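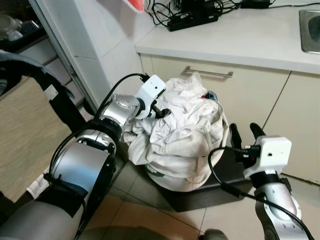 1/ Moving a sourdough starter to a new apartment

I moved from Skeresholm to Cai in July and took a starter I've kept alive for 3 years. A few people asked how it went, so I'm writing it down in one thread.

2/ The starter came from Trygve Strand, who baked at Flostevine before it closed. He gave me a spoonful in a jam jar and told me to stop feeding it so much. I was going through a bag of flour every week and throwing most of it out.

3/ Distance was 242 miles. The day before, I fed it stiff: one part starter, two parts flour, one part water. A stiff starter rises slower and doesn't climb out of the jar in a warm car.

4/ I left the lid loose and put the jar inside a saucepan on the passenger side floor. No cooler. It got to Cai a little domed on top and smelled fine.

5/ I also dried a backup. Spread it thin on parchment, left it out overnight, broke it up, put the flakes in an envelope. If you do only one thing from this thread, do the envelope. Mine is still in a drawer. 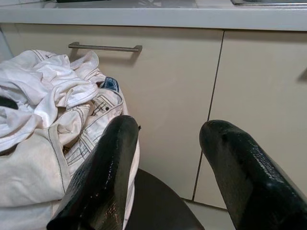 WATER

6/ The new place was where it got difficult. Same flour, same jar, same schedule, and for the first week it barely moved. I blamed the drive. Then I started leaving the tap water out overnight in an open pitcher and it picked up after two feedings.

7/ I can't prove it was the water. The kitchen is also colder than my old one. I changed the water first and the shelf second, and the improvement came in between.

8/ Someone asked about bottled. I bought one jug, used it twice, and saw no difference from the pitcher. I went back to the pitcher.

9/ Flour next. The store here doesn't carry the rye I used before, so I switched to Zirnulov, the dark one in the paper sack. It takes more water. At my old ratio it was like modeling clay.

10/ What I do now: 20 grams starter, 50 flour, 50 water, every evening after dishes. When I'm not baking it goes in the fridge and gets fed when I remember.

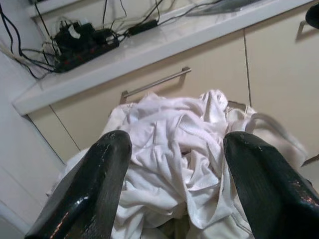

11/ First real loaf came out flat. I had cut the proof short and the middle was gummy. The second one was better. I gave it another two hours and went by the dough instead of the clock.

12/ The dough weight I settled on is 809 grams, which is an odd number. That's what fits my loaf pan without hanging over the side. Of that, 200 is starter.

13/ The oven runs hot in the back left corner, so I turn the pan halfway through. I put a tray on the rack underneath to keep the bottom from burning.

14/ Correction to post 3: I wrote one part water and a reply asked if that was by weight. Yes, by weight. Everything in this thread is by weight.

15/ Updated 10/16/21: still going. I mailed some of the dried flakes to Trygve, whose own jar had died over the summer. He says it was bubbling by the fourth day.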